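Help Centre > Teaching by Demonstration > Common Questions
Search this site... Go

Frequently asked questions: teaching the dismantling cell

These answers are for staff and placement students who will record demonstrations at the Hinemcombe workshop. The Gandbridge training team reviews them each September.

What is a demonstration?

A demonstration is one complete run of a task, carried out by a person guiding the robot. The control software, Kuusisto, stores the movements together with the camera views. At present the task is taking parts out of desktop computers and setting them down in order.

Should I guide the arm by hand or use the remote controls?

Either is accepted. Hand guiding suits large movements and first attempts. Remote control is preferred for close work on parts such as a hard drive in its caddy, where a hand on the arm may block the camera's view.
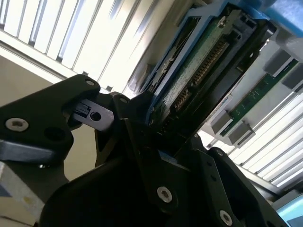
Operators should approach slowly, pause before closing the gripper, and pull along the line of the part. A short pause is never marked as a fault.

How many demonstrations are needed?

We ask for 96 accepted runs of each task from each operator. The shared library holds 2,827 runs at present, and new ones are added once Eldana Gudeta has checked them.

Where should removed parts be placed?

Each part has its own place in the grey printed tray beside the computer. The drive is held upright over the tray and lowered between the tall uprights. The processor and the memory module have places lower down.

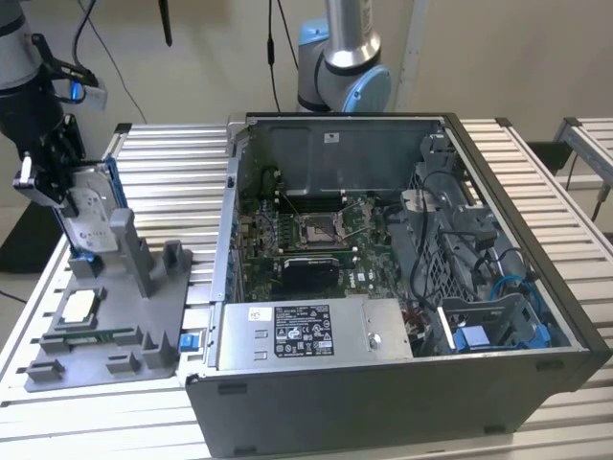 What happens if I make a mistake?

Please finish the run if it is safe to do so, then mark it "recovered" in Kuusisto. Such runs are kept — they help the robot learn to correct itself. If a part is dropped, stop the run and inform the duty supervisor.

Who may use the cell?

Anyone who has completed the Zakau induction, which takes 2 hours. Bookings are made through Robel Seyoum and close at 17:00 on the day before.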